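4.3 角色扮演区的台面布局与物品归位

2025年8月20日
作者：Ornbridge 儿童空间研究小组
阅读 2444　评论 18　分享 16

前一节讨论了阅读角和建构区的收纳方式，本节转向角色扮演区中的游戏厨房。这一区域物品种类多、体积小，使用频率高，幼儿在其中的取放行为也最密集。我们在三月对 Benavides 和 Irner 两处幼儿园的游戏厨房进行了观察，共记录174次自由游戏片段，其中有成人介入的片段单独编码，不计入本节分析。

4.3.1 观察对象与环境

两处幼儿园的游戏厨房都设在教室靠墙的一角，面积相近，但陈设来源不同。Benavides 的厨房由教师用旧家具改装，台面下方为敞开的格架，没有柜门。Irner 的厨房采用 Fasta 成套柜体，台面下方有两扇对开门，门后设一层搁板。两处都配有灶台、锅具、木质餐具和可切分的玩具食物，另有少量教师自行添置的布制品。

柜体高度在两处略有差异。Irner 的台面偏低，中班幼儿需要微微弯腰才能看到锅内，大班幼儿则常常蹲下或把锅端到别处操作。Benavides 的台面较高，小班幼儿够不到靠墙一侧，教师因此把常用物品都放在台面外缘。这一差异影响了后文所述的取用路径，读者在比较两处数据时应予注意。

4.3.2 编码方法

每个片段从幼儿进入游戏厨房开始，到最后一名幼儿离开为止。编码员记录三类事件：取用、使用和归位。取用指幼儿将物品从存放位置拿起；使用指物品参与了任一可辨认的情节，如煮、切、盛、喂；归位指物品在片段结束时处于教师事先约定的存放位置。物品留在台面上但不在约定位置的，记为“滞留”，掉落在地面或被带出区域的，记为“离区”。

锅内的玩具食物按一组处理。原因在于幼儿很少逐件取出，多数情况下是整锅倒出或整锅移走，逐件编码会使食物类的事件数偏高。两名编码员独立完成全部片段的编码，意见不一致之处经讨论后确定。

4.3.3 悬挂物品

悬挂的木勺和木铲归位情况最好。两处幼儿园都将这类工具挂在墙面，幼儿使用后多数会挂回原处。教师在访谈中提到，挂钩的位置一目了然，空着的挂钩本身就能提醒幼儿少了东西。也有教师认为，把勺子挂上去这个动作对幼儿有吸引力，有些幼儿会反复取下、挂上，并不进入烹饪情节。这类片段在小班较多，我们仍按取用和归位计入，但在统计使用时排除。

悬挂方式也有问题。挂钩过高时，幼儿会借助锅或凳子去够；挂钩间距过小时，相邻两件工具容易同时被碰落。Benavides 在观察中途将挂钩下移了一次，此后工具滞留在台面上的情况有所减少，但由于样本数量有限，本文不对前后差异作统计检验。

4.3.4 锅具与食物

锅具的情况与悬挂工具相反。锅没有专门的存放位置时，灶台就成为默认的存放处。片段结束时，锅多停留在灶台上，里面往往还留着食物。对教师而言这是否算归位，两处的看法不同。Irner 的教师要求幼儿把食物倒回篮子，锅收进柜内；Benavides 的教师则允许锅连同食物留在灶台，认为下一组幼儿可以直接接续情节。 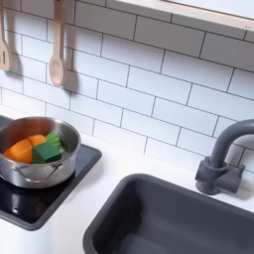 从接续游戏的角度看，后一种做法有一定依据。在 Benavides 的片段中，后进入的幼儿常以灶台上的锅作为游戏起点，先看锅里有什么，再决定做什么菜。胡萝卜一类容易辨认的食物尤其容易引出对话，幼儿会说出菜名，或者询问同伴要不要吃。Irner 的幼儿进入后通常先打开柜门，将锅和篮子一并搬出，准备过程较长，有时物品尚未摆好，兴趣已经转移。

但留锅的做法也使食物逐渐向灶台集中，篮子里剩下的种类变少。部分幼儿想找某一样食物时并不会去翻锅，而是直接向教师提出“没有了”。教师的处理办法是每天午睡前清一次锅，把食物分类放回，其余时间不作要求。这一办法在观察后期基本固定下来。

4.3.5 台面留白

台面上空出的部分承担了切菜、摆盘和交接的功能。我们注意到，当灶台一侧以外的台面保持空置时，两名幼儿可以并排操作而较少发生争抢；台面摆满餐具后，幼儿往往转到地面或邻近的桌子上继续，物品离区的次数随之增加。教师在布置时倾向于把新添的玩具都摆出来，台面很快被占满，这与我们在建构区看到的情况相似。

墙面颜色和材质对幼儿行为的影响不在本研究范围内。两处的教师都提到，浅色台面便于发现遗落的小件，收拾时比较省力，这一点可供选购柜体时参考。

4.3.6 小结与局限

就本节材料而言，悬挂物品的归位主要取决于挂钩的高度和间距，锅具与食物的归位则更多取决于教师如何约定。两处幼儿园的班级规模、教师经验和柜体来源均不相同，上述差异不能单独归因于某一项陈设。观察集中在上午，下午的自由游戏未纳入。幼儿对规则的理解也没有单独测量，第5节将结合教师访谈继续讨论。

图4-3　游戏厨房台面一角：灶台、锅具与悬挂的木质工具

相关内容
· 4.2 建构区积木的分层收纳
· 阅读角书架朝向与幼儿取书行为
· Irner 幼儿园班级环境调整记录
· 玩具食物的分类与清洁频次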